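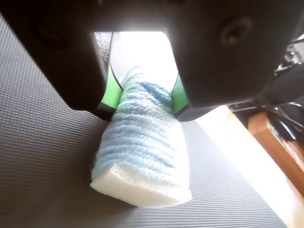
About Zisent

Zisent tests grippers, arms and controllers for firms that need to choose between them. We work from a workshop in Grumden and have no stake in any maker. Customers pay us for bench time and a written report.

A standard comparison takes 168 hours and covers 336 grasps per gripper, on soft, hard and awkward items. Longer trials run to 2108 grasps. Results are kept in Soten, our own logging software, and you get the raw files as well as the report.

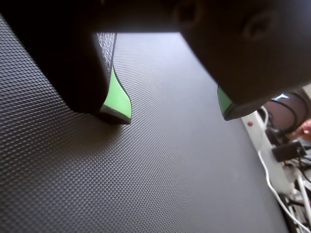
Fingertips are where most of our customers' questions start. The same arm can do well or badly depending on what touches the part, so we compare pads before anything else. The lime-green ones have a curved profile and a thin grey rim, and we try them over a textured rubber mat. We note the pad shape in every report.

The Li bench is for cameras and controllers and can be booked separately. Our library now holds 2628 test records, which customers may search by item or gripper type.

To book a trial, use the contact form.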